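斯塔纳出版社八月推出《厄恩洛疑案集》中文版
首印附译者导读，同步启动读者共读计划 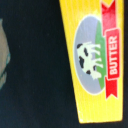

一、出版概况

斯塔纳出版社（Starner）今日宣布，英国威尔士作家埃利斯·盖普（Elis Gape）的短篇侦探小说集《厄恩洛疑案集》中文简体版将于八月上市。全书收录中短篇小说九篇，正文400页，由译者温·菲利普斯（Wyn Phillips）自英文原版译出，并撰写导读一篇。纸质版与电子版同日发行，有声版的录制工作已经启动，上线时间另行公布。

二、作品内容

九篇故事均发生在虚构的海滨村镇厄恩洛（Ernlow）。退休测绘员詹金斯（Jenkins）受教区委托重绘地界图，在走访各户的过程中，接连遇到与土地、遗嘱及地方传说有关的疑案。开篇《盐井旁的证人》写一口废弃盐井与一份日期存疑的租约；第四篇《杰尔尼奥来信》以书信体写成，寄信人自称住在地图上查无此处的杰尔尼奥（Jerneo）；末篇《潮线以上》则回到詹金斯早年参与的一次测量，对前面数篇留下的线索作出交代。

作者沿用古典推理小说的公平原则，主要线索均在谜底揭晓之前向读者列明。各篇可以独立阅读，人物关系则依次推进，出版社建议初次阅读的读者按目录顺序进行。

三、译本说明

译者温·菲利普斯长期从事英语类型小说的中文翻译。据其介绍，原著中大量使用旧式地界术语和方言地名，部分词语的歧义直接关系到案情，翻译时须在两种语言中同时保留。“《盐井旁的证人》里有一个介词，我前后改了多次。译得太清楚，谜底就提前说破了；译得太含糊，对读者又不公平。”

中文版在正文之后增设术语对照表及厄恩洛村示意图。涉及谜底的注释统一移至书末，并在页首加以提示，以免影响阅读。

埃利斯·盖普为中文版撰写了短序。他在序中写道：“詹金斯不擅长审问别人，他只会量距离，然后发现有人说的路程走不通。我希望中文读者也愿意陪他多走几段路。”

四、读者共读计划

配合新书上市，斯塔纳出版社将开展为期30天的线上共读计划。出版社将向公众征集100名首批读者，每人获赠样书一册，并按照统一进度阅读。每篇故事在揭示谜底之前设置讨论节点，参与者可提交本人的推理意见，由编辑部整理后在出版社网站刊出。

共读计划面向年满十八周岁的读者，不收取任何费用。报名者须提交一段不超过400字的短文，介绍一部本人喜爱的短篇小说。入选名单由编辑部审定，并以电子邮件方式逐一通知。已从事图书评论工作的读者同样可以报名，评选标准一致。

五、发行与授权

本书由各地实体书店及主要网络书店发售。图书馆及学校如需集中采购，可与斯塔纳出版社发行部联系。媒体如需审读样张、作者短序全文或封面文件，请向宣传部提出书面申请，并注明所属机构及拟刊发的栏目。未经许可，请勿在上市前公开各篇结局。

关于斯塔纳出版社

斯塔纳出版社主要出版翻译小说、短篇小说集及文学随笔，设有古典推理、乡土传奇等书系。《厄恩洛疑案集》列入古典推理书系。

媒体联络：斯塔纳出版社宣传部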